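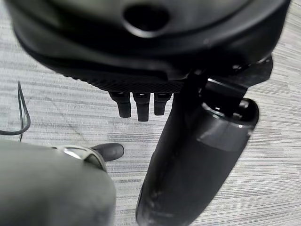
Section 4: Connecting the Buvton label printer to your network

Before you start, make sure the printer is plugged in and a roll of labels is loaded (see Section 3). You will need the name and password of your wireless network.

1. Press and hold the power button until the status light turns blue.

2. On the control panel, select Settings, then Network, then Wireless.

3. Choose your network from the list. If it does not appear, select Refresh and wait for the list to reload.

4. Enter the password and press OK. The status light blinks while the printer connects and stays green when it is done.

5. Print a network report by pressing the feed button twice. Keep the report – the address printed on the second line is needed in step 7.

6. On your computer, install the Pedevlow print software and restart when prompted.

7. Open the software, select Add Printer, and type in the address from the report.

8. Print a test label.

Note: The printer stores up to 200 label layouts. Layouts saved on a USB stick are not counted toward this limit.

Note: If you change your network password later, repeat steps 2 through 4. You do not have to reinstall the software.

Caution: Do not turn off the printer while the status light is blinking. Settings may be lost.

Caution: The print head gets hot during long jobs. Let it cool before opening the cover.

If error 409 shows on the control panel, another device is using the same address. Restart the printer first. If the error comes back, set the address by hand under Network, Advanced, or ask the person who manages your network for a free one.

To load a different label size, go to Section 5.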